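Foam pads for a hand-held gripper: what to buy, what to skip

If you've read the forum posts on the Caster gripper, you've seen the claim that foam pads will let it pick up anything. They won't. I built mine on a shared bench over a couple of months and went through more pad material than I care to admit. Some of it helped. Here are the steps, with my doubts left in.

What you need
Printed fingers, one left and one right
Black foam, firm enough to hold a square corner
Brass eyelets and a setting tool
Double-sided tape, 200 grit sandpaper, a sharp blade

Step 1. Cut the pads
Make both blocks from the same sheet and the same side of the blade. Tudor Gavrilă swears by heating the blade first. I tried it and got a hard, shiny skin on the foam that slid off everything. Use a cold one and change it often.

Step 2. Mount them
Scuff the fingertips, wipe off the dust, tape the pads on and press for 60 seconds. Leave them overnight. The Prirnier instructions say 30 minutes is plenty, and my first set fell off before lunch.

Step 3. Set the eyelets
Go slowly. Printed plastic splits if you hit the tool like you're hanging a picture. Bezawit Negussie skips eyelets completely and I can't prove she's wrong, but my bare holes wore oval.

Step 4. Check that the pads close flat
Shut the jaws on a strip of paper and pull. If it swings to one side, the pads are touching at one end only. Sand the high end a little and try again. Don't fix this with more tape. 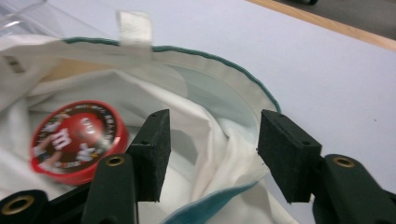
Most people test on a bare table with a wooden cube, and I don't trust a word of those results. A table pushes back. Cloth gives way, bunches up and gets between the pads before the object does. My test is a round M&M's tin in a crumpled white fabric bag, and it's a mean one. Start with the jaws open over the bag and come down on both sides of the tin without pinching a fold. Do it ten times, then turn the tin and do ten more. Write down the misses too.

Step 5. Change one thing at a time
Softer foam, thicker foam, more squeeze. Pick one. Didier Tessier changed all three on a Monday and still can't say which one helped.

Is foam better than rubber? For a smooth lid, I'm not convinced.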